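Chapter 5

Things That Stand in the Middle of the Table

In this chapter
What a centerpiece is for
Sight lines and elbow room
Choosing a container before choosing flowers
Ribbon, cord and other bands
Small blossoms against large plain surfaces
Review work and table exercises

Most people who take a course in table setting arrive with strong feelings about forks. By the second week the forks have been settled, the napkins have been folded and unfolded enough times to go limp, and the class turns to the hole in the middle of the table. Something has to go there. The history of the dining room is in large part the history of people putting something there and then moving it to the sideboard so they could see who they were talking to.

I have moved a great many things to the sideboard. In June of my second year in the trade I was sent to dress a retirement lunch at the Riviere, a long room with low ceilings and a manager who liked height. I gave him height. I gave him tall branches in tall jars, all down the table, and when the guests sat down they vanished. The retiring guest made her speech to a hedge. By the time the soup came out, every jar was lined up along the wall like people waiting for a bus, and the table had nothing on it but salt.

The lesson I took from this at the time was that the manager was a fool. The lesson I would like you to take is in the next section, and it involves a tape measure.

5.1 What a centerpiece is for

A centerpiece has a small job. It tells people which table is the main one, it fills the gap between the plates, and it gives a guest who has been seated beside a bore somewhere to look. It does not need to carry the theme of the evening, match the bridesmaids or start a conversation. Pieces that start conversations mostly start the same one, and it begins with "What is that supposed to be?"

Annick Marty, who taught me and whose notes are the bones of this book, kept her rule on an index card taped inside her supply cupboard: "It was here before you sat down and it will be here after you leave." She wanted an arrangement to look as though it lived on the table. She would pull at a stem for a quarter of an hour to make it seem that she had never touched it, and she charged for the quarter hour.

There are two ways to fail at this. One is to make something so timid that the guests put their phones on it. The other you have met already, at the Riviere.

5.2 Sight lines and elbow room

Sit down at the table you are dressing. This sounds too simple to print, but I have watched whole classes set a room without once bending their knees. A piece that looks modest to a standing person with a watering can may look like a wall to a seated person with a spoon.

With your back against the chair, have a partner sit across from you. If you can see your partner's chin, the piece is low enough. If you can see only hair, it is too tall. If you can see the whole face but through leaves, trim until your partner stops looking like someone hiding from the law.

Then check the sides. Lay out every plate, glass and serving dish that will be used at the meal, the bread included. Bread is always forgotten and it always takes up more room than anybody planned. Whatever space is left belongs to you. It will be less than you hoped, and you will be tempted to shift the glasses. Leave the glasses alone.

5.3 Choosing a container before choosing flowers

Beginners buy flowers first. They come home with their arms full, open the cabinet, and find that they own one vase, a gift, in a shape that suits nothing that grows. The flowers go into a pitcher and the pitcher is described as rustic.

Work the other way. Pick the body of the piece, put it on the bare table, and live with it for an afternoon. Ask whether you would mind looking at it with nothing in it at all. If you would mind, no number of roses will rescue you.

Round bodies are forgiving. They have no front, so they can be set down in a hurry, and they look much the same to every guest at the table. A pale round body is more forgiving still. Cream and off-white pick up whatever warmth the lamps are giving out, and they shade off softly on the side away from the light, so you get some color for free. Pure shiny white is harder to live with. It shows each thumbprint and makes the tablecloth look as if it needs washing, which it may.

The standard catalogs will try to talk you out of plain. The Drellus line, for one, comes in 47 finishes, several of them named after weather. Students are drawn to the crackled ones. I ask them to put the crackled one beside a plain one, walk to the far end of the room and tell me which they can still make out as a shape. Then I let them buy the crackled one anyway, as people learn better with their own money.

Size up a little from what feels safe. A large plain surface is restful, and small flowers need something big to be small against.

5.4 Ribbon, cord and other bands

A band is the cheapest change you can make to a round body and the easiest to get wrong. It gives the eye an edge to follow. Placed high, it reads as a collar. Placed low, it reads as a sock. Placed exactly at the middle, it makes a handsome object look like a parcel someone has come to collect.

Use one color and let it be deep. A dark green is hard to beat with pale bodies and small blossoms because it ties in with the leaves and asks for no further help. Glossy finishes catch little points of light and can look rich from across a room. Matte finishes look calmer, and hide creases better, which is worth knowing if you store your ribbon the way I do.

Tuck the ends of the band under the flowers. The place where a band begins and ends is never attractive, and a cluster of blossoms is the traditional way of changing the subject.
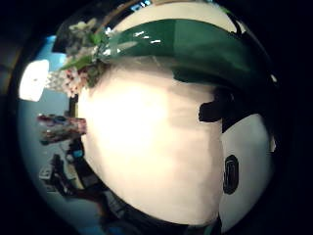 Bows are allowed, in the sense that there is no law. A bow on a curved surface tends to slide, droop or point at one guest in particular, and that guest will fiddle with it. If the client insists on bows, tie them small and fix them from behind. Rustora sells a putty for this purpose that holds well and comes off clean. It also comes off clean if you forget to warm it in your hands first, usually during the toast.

5.5 Small blossoms against large plain surfaces

Tiny flowers have a poor reputation. They are sold as filler, and filler is how they get used, stuffed between roses like paper in a shipping box. Take the roses away and pack the little ones close together, and they hold their own perfectly well.

Keep the cluster to one side. Dead center looks like a hat. Let a few blossoms fall over the edge of the body, and let some narrow leaves reach up and out past the rest so that the outline is not a neat ball. White with pale pink is safe in almost any room. White alone can look cold under strong light, and pink alone has to be talked into behaving.

Do not fill the whole rim. Annick used to walk down the row of student pieces with a pair of scissors behind her back, and those of us who had filled the whole rim soon learned what she was carrying.

Words to know

Body: the main solid part of a centerpiece, whatever it may be made of.
Band: any strip that runs around the body.
Spill: the part of a flower cluster that hangs over the edge.
Hedge: see the Riviere, page 426, where the full seating plan is printed as a warning.

Before you go on

1. Set a table at home for five people, bread included. Measure the space left in the middle and write the number down before you allow yourself to feel anything about it.
2. Place a band on a round body at three different heights. Ask someone outside the class which they like best, and do not explain your own choice until they have finished talking.
3. Read the Zornlow price list at the back of the book. Plan a piece that costs less than 100 dollars, tape and putty included. Students who leave out the tape will be asked to hold the piece together by hand.

Section 5.6 takes up candles, and begins with the fire blanket.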